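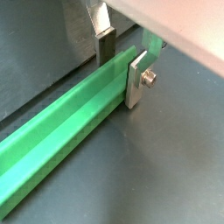
One reader on the Onano line writes that the green guide channel on his cell creeps toward the stop every few weeks, and that tightening the end bracket only makes the parts jam sooner. He is right to quit tightening. Most channel trouble starts with dirt under the plastic, and a harder clamp will bow the side walls inward.

Cleaning and resetting a plastic guide channel

Lock out the cell and bleed the air. Move the arm clear by hand or in slow mode before power is removed.

Wipe the groove from the fixed end toward the open end with a dry lint-free cloth. If residue remains, use a cloth dampened with mild dish soap and water, then a second cloth with plain water. Do not use acetone or brake cleaner on colored plastic. Pistitz sells a wipe for this job. It works no better than soap.

Loosen the bracket bolt one turn and lift the end of the channel. Clean the table underneath. A single chip of swarf is enough to tilt the channel and throw off the pick height.

Push the channel square against the bracket with hand pressure only. Snug the bolt, check that a part slides the full length under its own push, then finish tightening. If the part drags near the bracket, back off and start over.

Fingers and pads

Check the fingertip pads at the same stop. Replace them in pairs, even when only one shows wear. Ours last up to 2,000 cycles on sharp-edged parts and a good deal longer on molded ones.

With the gripper open, run the arm down to the pick point at low speed and look for contact with the bracket. Metal fingers will mark a bracket long before the controller reports a collision. Keep 2 mm of clearance. On our Matei cell the taught point was 94 mm above the table and had to be taught again after the channel was cleaned.

Log the new height and the date inside the panel door. The Prornine log sheet has a column for it, third from the left. Repeat every Friday, or at each part change if that comes first.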